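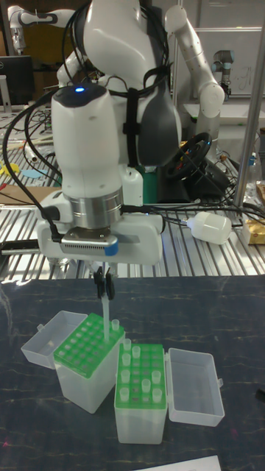 Minutes taken by Henrike Buschmann
Posted 5 April 2019 under Traders and Tenancies

Clarnley Arcade Tenants' Group – ordinary meeting

Chair: Lutz Fröhlich. Tenants represented: 16. Apologies received from the key cutter and the upstairs tailor.

1. Previous minutes
Accepted with one correction. Under item 4, "rear stair" should read "side stair".

2. Shared seating, lower level
The chair reported on the trial of shared tables outside the bakery and the noodle counter. Both businesses want the tables kept. The shoe repair shop objected to two tables that narrow the approach to its door after noon. Agreed: those two tables move to the Lyons Street end. The landlord's written consent is needed before any table is fixed to the floor.

3. Extraction duct
The landlord's agent has accepted that the duct serving units 6 and 8 is part of the building and will be repaired at the landlord's cost. Cleaning stays with the tenants of those units, split equally. The tenant of unit 8 asked that the split follow cooking hours. Not agreed; the lease wording is clear on this point.

4. Facade grant
Umilstead council has approved $2,154 toward repainting the street entrance. The grant lapses if work has not started by October. Two quotes are in hand and a third is due. H. Buschmann to send all three to the landlord – color to match the existing door trim.

5. Takeout packaging
Flastico offered a joint order of lidded tubs for the food tenants. Minimum order is too large for current storage. Deferred until the basement cage is cleared.

6. Late opening
Proposal to open until 8 on one evening a week. Six tenants in favor, four against, the rest undecided. No change to hours for now. The chair will ask the agent what security would cost and whether it falls under the service charge.

7. Other business
The side stair light is out again. Reported to the agent.

Actions: L. Fröhlich items 2 and 6. H. Buschmann item 4.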